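Search term report

A search term report is a record of the words and phrases people typed into a search engine before an advert was shown to them or clicked. It is used in paid search advertising to compare what the advertiser bid on with what the public looked for. The two often differ, as most search platforms match adverts to related wording as well as to the exact keyword.

Contents

Each row normally gives the search term, the keyword it was matched to, the number of impressions and clicks, the cost, and any sales or enquiries recorded. Terms with very few searches may be left out for privacy reasons, so the costs listed can add up to less than the total spent.

Use

Advertisers read the report to find unsuitable terms, which are then added to the account as negative keywords. A shop selling new kitchenware might exclude "repair" or "second hand". Terms that bring in sales may be added as keywords in their own right, with their own bid and advert text.

How often the report is checked depends on the size of the account. The Helcombe agency, which manages small retail accounts, reviews new campaigns every week for the first 4 weeks and monthly after that. Its procedure was written by Lama Hamdan and sets a limit of 30 clicks without a sale before a term is excluded.

Example

The homeware seller Rolberg ran a campaign on the keyword "dark mug". Its report for May listed 3000 search terms, of which 300 had received at least one click. Munther Nseir, who managed the account, found that much of the spending had gone on searches for printed and personalised mugs, neither of which Rolberg sold.
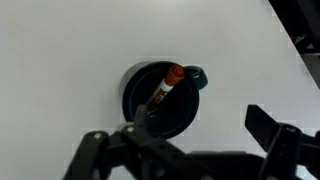

Limitations

The report shows what was typed but says nothing of why. A single term can cover several different needs, and low click numbers make comparisons unreliable. Excluding too many terms can also reduce the reach of a campaign.

See also

Keyword match types
Negative keyword
Quality score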